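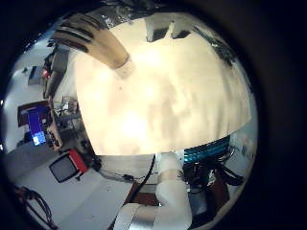

Cut flowers at the Favano market: how long do they stay fresh?

Our project is about the small flower sellers in Favano. We wanted to know how many days a bouquet lasts at home, and what the buyers do with it. In February we gave a short questionnaire to 62 buyers and we spoke with the owner of the shop Hesano.

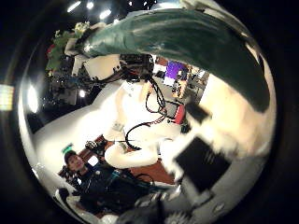
Report by Eliécer Huamán and Graziella Melis
Course: Plants and Trade

Most of the buyers told us that they change the water only one time, or never. The owner of Hesano cuts the stems again every morning and keeps the buckets far from the heater. She told us that her roses can last up to 10 days in this way. We did not test this with roses, because they were too expensive for us in that month. 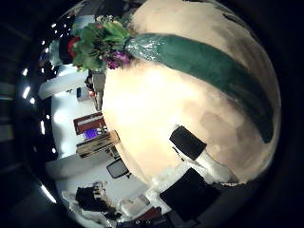 Figure 3. Bouquet in green wrapping, with leaves and red and purple flowers.

For the home test we used carnations in three vases. One had plain water, one had water with sugar, and one had the powder from the shop. The sugar water became cloudy first, and it also had a bad smell. The vase with powder stayed clear for the longest time. We think the room was too warm for a fair test, and we should have measured the temperature each day. Graziella wrote the questionnaire and Eliécer took care of the vases.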